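4. Primer encendido y puesta a punto de la máquina de coser Bikska

Ya tiene la máquina fuera de la caja y ha comprobado que no falta ningún accesorio (si no lo ha hecho todavía, vuelva un momento al apartado 3, que la bobina de repuesto viene escondida en el hueco del brazo libre y más de una ha acabado en el contenedor con el cartón). Vamos ahora a enchufarla, enhebrarla y dar las primeras puntadas. Tómese su tiempo. Una tarde tranquila, con buena luz y un retal que no le importe estropear, es todo lo que hace falta.

4.1 Dónde colocarla

Elija una mesa firme, de las que no bailan al apoyar los codos. A velocidad máxima la máquina vibra un poco, y una mesa coja convierte esa vibración en un traqueteo muy desagradable que además acaba torciendo las costuras largas. Deje libres 58 cm a la izquierda de la aguja para que la tela descanse sobre la mesa. Si piensa coser cortinas o colchas, 90 cm le darán mucha más comodidad.

Procure que la luz le llegue desde la izquierda, o desde la derecha si es usted zurda o zurdo, y que la silla le permita tener los antebrazos casi horizontales.

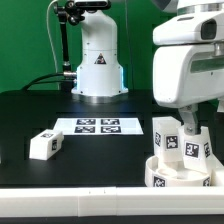

El pedal va en el suelo, a la altura del pie con el que se sienta más segura, y el cable no debe quedar tirante ni pasar por debajo de una pata de la silla. Sobre suelos muy lisos el pedal tiende a escaparse hacia delante: un trocito de alfombrilla antideslizante, de la que se pone en los cajones, lo deja quieto.

PRECAUCIÓN: No coloque la máquina junto a un radiador ni bajo una ventana abierta. El calor reseca el aceite del garfio y la humedad mancha la placa de la aguja.

4.2 Conexión

1. Compruebe que el interruptor lateral está en la posición O.
2. Inserte la clavija del pedal en la toma trasera hasta notar el tope.
3. Enchufe el cable a la corriente.
4. Pase el interruptor a la posición I. Se encenderá la lamparita situada sobre la aguja.

Si la lamparita no se enciende, apague, desenchufe y repita el paso 2 empujando la clavija con algo más de decisión. La toma viene un poco dura de fábrica y se suaviza con el uso.

4.3 Devanado de la canilla

1. Ponga el carrete en el portacarretes y sujételo con el disco pequeño.
2. Lleve el hilo por la guía superior y dé una vuelta completa al disco de tensión.
3. Pase el cabo por el orificio de la canilla, de dentro hacia fuera.
4. Encaje la canilla en el eje y desplácelo hacia la derecha.
5. Sujete el cabo y pise el pedal con suavidad. A las pocas vueltas, pare, corte el sobrante y siga.

Nota: La canilla debe quedar lisa y apretada, como un carretito nuevo. Si ve que el hilo se amontona en un extremo, revise el paso 2 - casi siempre el hilo se ha salido del disco.

Para practicar le recomendamos el hilo de poliéster Sernden incluido en la caja, en carrete de 300 m. Es agradecido, apenas suelta pelusa y hay de sobra para equivocarse con alegría.

4.4 Enhebrado superior

1. Apague la máquina.
2. Suba el prensatelas y gire el volante hacia usted hasta que la aguja quede en su punto más alto.
3. Baje el hilo por el canal derecho, rodee la curva inferior y súbalo por el izquierdo.
4. Páselo por el tirahilos.
5. Enhebre la aguja de delante hacia atrás y deje un cabo largo, de un palmo más o menos.

El paso que más se olvida es el 2. Con el prensatelas bajado, los discos de tensión están cerrados y el hilo no entra entre ellos; el resultado es un nido de bucles por el revés de la tela que asusta bastante, pero que se arregla volviendo a enhebrar desde el principio.

PRECAUCIÓN: Gire el volante siempre hacia usted. En sentido contrario el hilo puede enredarse en el garfio.

4.5 Primera costura de prueba

1. Doble un retal de algodón por la mitad.
2. Seleccione puntada recta y ponga la tensión en 4.
3. Baje el prensatelas, sujete los dos cabos por detrás y pise el pedal despacito.
4. Acompañe la tela con las manos, sin tirar de ella.

Mire la costura por los dos lados. Si el hilo superior asoma por debajo, suba la tensión medio punto; si es el de la canilla el que asoma arriba, bájela otro tanto. Cambie una sola cosa cada vez y apunte el resultado a lápiz en el propio retal. Para la pieza de recambio del prensatelas, pida la referencia 508.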